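Bririx open afternoon, Danbridge

Got there late, train again. Sunday, so the cafe was shut and the sign-in desk was one tired student with a biro. Badge number 2553, no idea what the numbering means. Missed the welcome talk, heard it was long anyway.

Two rooms open to visitors. First one was hand guiding: you take hold of the arm, it goes slack, you walk it through the motion and it plays it back. Fun for the first 4 minutes. Imre Fodor ran it and let everybody have a go. Mine played back my wobble perfectly, elbow and all. He says people push too hard, you want two fingers and patience.

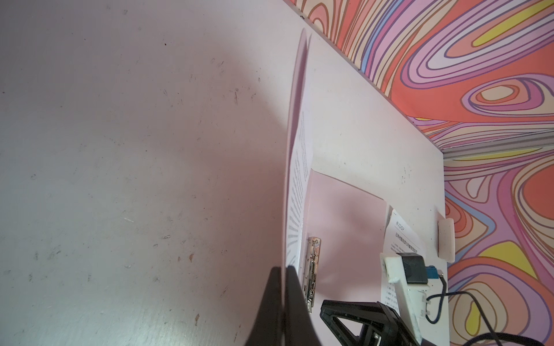 Second room was remote control and I stayed there til closing. Kinga Barta drives with a pair of handles, watching the feed from the wrist. Paper and stationery this month, which she says is worse than anything they did with cups or blocks. I can see why. A ring binder stood up on the table, half open, a sheet curling off one side, and the black fingers down at its lower edge. Press too hard and over it goes, too light and you slide off. She wants 94 good runs before they train on any of it, and throws out the ones where she hesitated. Strict! Asked if a bit of hesitating isn't useful for the robot to see. Long answer, didnt get it all down, something about pauses being copied as pauses.

I had a short go on the handles. Depth is the hard bit, you keep thinking you're closer than you are. Shoulders ached after. The Alvarado people had a go after me and were much better, annoyingly.

Wallpaper in there is mad by the way, orange and pink and yellow swirls right up to the table.

Parking is at the Fundurness Road end if you're driving. Next one is in May, booking needed.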